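7.4 Gripper stops short of the door, or reports a grip on nothing

Applies to the Nurkano picking cell with the two-finger gripper and wrist camera, used with a glass-fronted drinks cooler.

The fault usually shows as code 22. The screen text reads "Target lost", and the maker's own sheet tells you to clean the lens and restart. Clean it by all means. In our experience the code comes back within the hour, and a restart wipes the log you will need in step 5.

CAUTION: Press the stop button and wait for the arm light to go out before reaching between the fingers. The "soft pause" on the tablet does not cut power to the gripper. Do not rely on it, whatever the Sestarard leaflet says.

1. Stop the cell and save the log.
2. Move the arm by hand to the viewing position, fingers fully open.
3. Check the black hex screw on each finger assembly. If either turns under light finger pressure, tighten it and repeat the grip test in 7.2.
4. Compare the live view with the stored one.

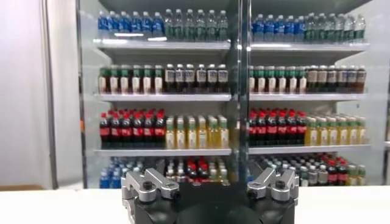 5. Open the log and find the last match score. The software claims anything above 40 is safe to act on. We don't accept that figure for a cooler with the same drinks behind both doors, as it can pick the right bottle on the wrong side and still score well. Set the limit to 90.
6. Run 5 slow cycles with the doors shut. Stay outside the marked area throughout.

Note: A higher limit means more refused picks. Leave it there. A refused pick is a nuisance, while a finger driven into a glass door puts the cell out of use.

Note: "Auto-recover" was switched on by default in the June update. Turn it off under Settings > Motion, then check again after every update.

If code 22 returns during step 6, lock the cell off and pass the saved log to Bhavana Venkataraman at Drakbridge. Do not recalibrate first.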